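# Durneck floor plan app: notes after a season of listings

The Durneck app measures rooms from a phone and exports a scaled plan. I used it on 17 units at Gilmartin, a townhouse development on the Wovamton side of the river, and checked each plan against the builder's drawings.

## Setup

Installation is short. The account form is not. Durneck wants a license number, a billing address, and a default unit before it opens a project. Set the unit to feet first. Changing it later resets the room labels.

## Accuracy

Straight walls came out within an inch of the drawings in most rooms. Bay windows were worse. One two-bedroom listed at 842 square feet was exported as 851, and the error was all in the bay. Closets under stairs have to be drawn by hand.

Mirrored doors produce a false opening. Prop them open before scanning.

## Export

PDF and DXF both work. The PDF places the north arrow on top of the title block if the lot is wider than it is deep. Wellus, the older app I was using, handles this correctly but has no DXF.

## Cost

- Single plan: $17, no storage.
- Annual license: $1,697, with 3,000 stored plans.

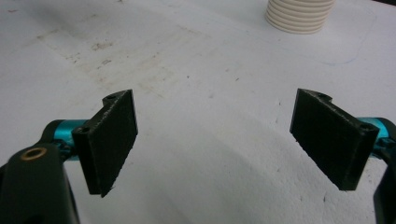

## Verdict

Good enough for marketing plans. I would not use it for a lease where rent is set by the square foot. Support answered my bay window ticket on a Monday, and the fix is still pending.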